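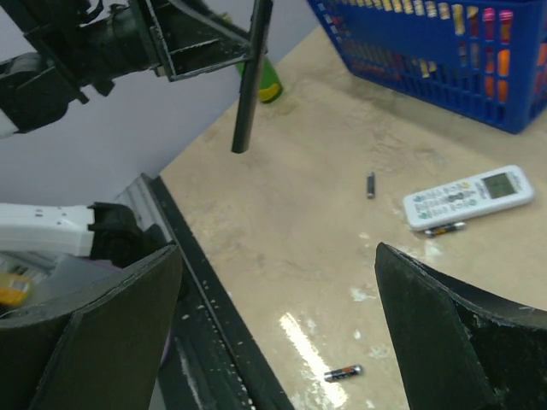
A reader wrote in to say that the biggest pack is always the cheapest, that shops have no reason to sell it otherwise, and that checking every shelf label is a waste of a Saturday.

I used to think so too. Then I went through a year of my own receipts. We spent £3,345 on groceries and household bits, of which £1,083 went to Boldale, the cash-and-carry on the ring road. I found 359 lines I could compare fairly with the same goods at Cliteo or Obeidat. Boldale was cheaper on 210 of them. That's a decent score, but a long way from always, and it leaves out the membership fee.

## Checking whether a bulk buy saves you anything

You'll need a phone with a calculator and a few old receipts. You don't need an app. I've tried several and they all wanted to sell me something by the second screen.

### Step 1: Get one price for one thing

Divide the price by the number of items, or by the weight. Do it yourself even if the label has done it for you, as labels for the same goods can be in pence per 100g on one shelf and pounds per kilo on the next. Toilet roll is the worst. "Per roll" means very little when one roll is half the length of another, so look for the sheet count in the small print.

Write the number down. You will not remember it by the time you reach the other shop.

### Step 2: Divide by what you'll use 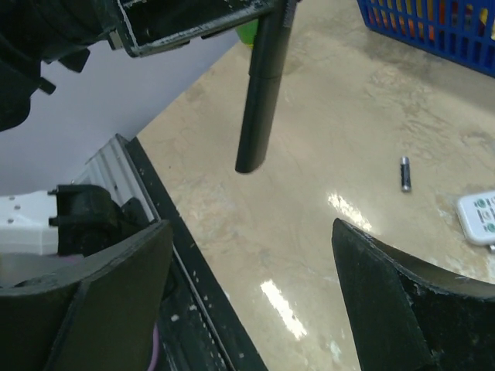
The price per item only holds if every item gets used, and I have my doubts about most cupboards, mine included. Say Tomura AAs cost £2 for four, or £10.80 for 24. That's 50p each against 45p, so the big pack wins. Now suppose you use 16 and the other eight vanish into drawers. You've paid 67.5p for each one that did any work. A single silver AA lying out on a tabletop tells you nothing about which pack it came from or how much charge is left in it, so before you buy more, gather up the strays and put them through a cheap tester.

Do the same sum with food, but be harsher. Salad, bread and soft fruit should be priced on what you ate last time. If you threw away a third of the bag, count only the other two thirds.

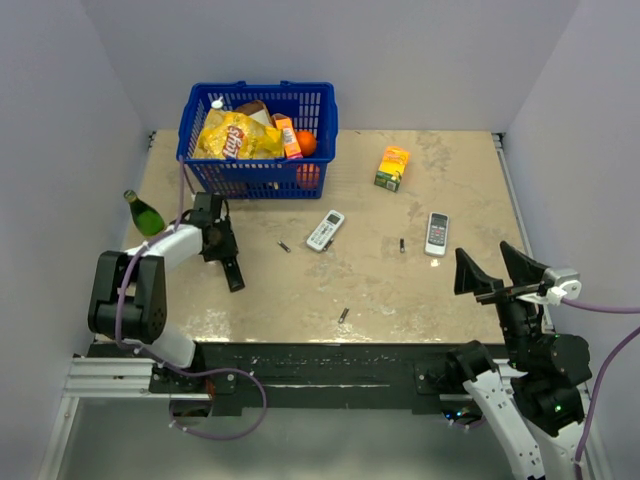 **FOOD & DRINK: where the big pack lets you down**

Crisps go quickly whatever size you buy. In our house a larger bag simply means larger portions, and I don't count that as a saving. Juice is trickier. A big carton usually beats the small ones per litre, but it has to be finished within days of opening, and the small ones can sit in the cupboard until wanted. Loose oranges let you buy three if you need three. A net is only a bargain if you get to the bottom of it.

Dried pasta, rice, tinned tomatoes and washing powder are the safest things to buy large. I'd still check them. Cliteo had its medium bag of rice cheaper than the large one for most of January, with a yellow "value" sticker on the large.

### Step 3: Price one ordinary shop
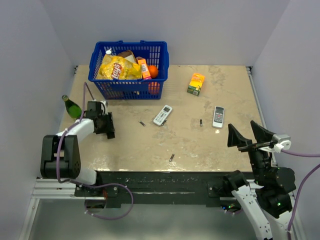 *Blue shopping basket with two short handles.*

Take a normal week's list, with no special offers and nothing you wouldn't usually buy. Price it at two shops, using the figures from Steps 1 and 2. Add the bus fare or petrol to whichever is further away. If there's a membership fee, divide it by the number of trips you really make, which you can get from the receipts. Go by those, as the number in your head will be too high.

If the gap is less than the price of a loaf, I'd go to the nearer shop.

### Step 4: Do it again in a few months

Prices move and packs shrink. Check the weight as well as the price, because Obeidat kept its own-brand coffee at the same price and took the jar down a size. I only spotted it from an old jar I'd kept for screws.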